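Unit 5: Light, Dark and Green
Reading a Room, Notes for the Wednesday Session 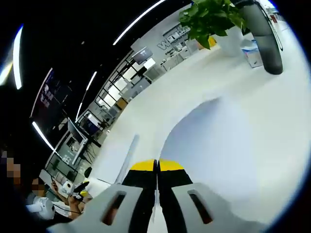 Fig. 5.1. White floor, black ceiling with LED strips, and a potted plant in a white planter.

Welcome back! Last time we spent the whole session on color, and a few of you asked when we would get to rooms that hardly use any. Well, now. Unit 5 is one of my favorites (I know I said that about Unit 3), and by the end of it I hope you'll be looking up at ceilings everywhere you go.

Keep Fig. 5.1 next to you as you read. We come back to it several times.

5.1 The upside-down room

Most of us grew up under white ceilings. The usual advice is to go darkest at the floor, lighter on the walls, lightest overhead, and it works nicely because it copies the outdoors: ground, trees, sky. Now turn it over! Put the black on top and the white underfoot and you get a completely different feeling. The floor becomes the bright plane. People, furniture and plants all stand against it like shapes on a sheet of paper, and anything you set down gets noticed.

A black ceiling does some useful work too. Pipes, brackets and cables fade into it, and your eye stops trying to measure how high it is. Some people find it cozy and some find it heavy. Both reactions are worth writing down, so please do.

Key term: VALUE. How light or dark a surface is, whatever its color. A navy wall and a dark green wall can have the same value.

5.2 Drawing with light

Look at the LED strips in the figure. Against white they would be fairly quiet, but against black they turn into lines, and lines have direction! One goes diagonally toward the upper right, another angles down at the middle left. Cover them with your thumb, one at a time, and see how much of the movement in the room goes away.

When you plan strips on a dark ceiling, think about these before you think about brightness:

Direction. Lines running along a room make it feel longer. Diagonals make it feel busy, sometimes in a great way.

Length. Short pieces read as accents, long ones as structure. Mixing them is allowed.

What is underneath. A pale, smooth floor throws a lot of light back up. It can also show reflections, so check it from standing height and again from a chair.

In the Prellico exercise (the lobby plan from Unit 4) you had 22 fixtures to place and most groups spread them evenly. Go back to your sheet and try grouping them into lines instead. You may use fewer than 22 but not more.

5.3 One green thing

I love this part. In a room of black, white and gray, a single plant with broad, glossy leaves does an astonishing amount. Part of it is the color, of course, and part is the outline: everything else is built from edges and straight runs, and then there are leaves going every which way.

Notice the pot. It is white, on a white floor, so the container steps back and the leaves get all the attention. Try to imagine a red pot in the same spot. You'd look at the pot first, wouldn't you?

A few working rules for plants in pale rooms:
Match the pot to the floor if you want the leaves to stand out.
Match the pot to the furniture if you want the plant to belong to a group.
Big leaves for seeing from across the room, fine leaves for seeing up close.
Ask how much daylight there is before you fall in love with a species.

5.4 Words and screens on walls

Large lettering is a kind of furniture. It has weight, and it needs empty wall to breathe. Dark gray letters on a white wall, as in the figure, tie the walls to the dark overhead without painting anything else dark.

Screens are trickier, as a screen is two objects. Switched off it is a dark rectangle, and you should plan for it as one. Switched on, it may be the most colorful thing in the room. The big display in Fig. 5.1 shows pinks and purples, and under a black ceiling those carry a long way. For your own plans, draw every screen twice, once on and once off.

5.5 Before next time

Read the Bilyk chapter on floors, up to page 271. The tables after that are optional but lovely.

Pick a room you use every week and make a value sketch in pencil, three grays at most. No color yet!

Finish the Grurnus worksheet. The floor area on it should be 539 square feet; the first printing left that line blank, so write it in.

Bring tracing paper. The Pisau pads are fine, and so is baking parchment.

We start with the sketches, pinned up on the long wall, so leave your name on the back.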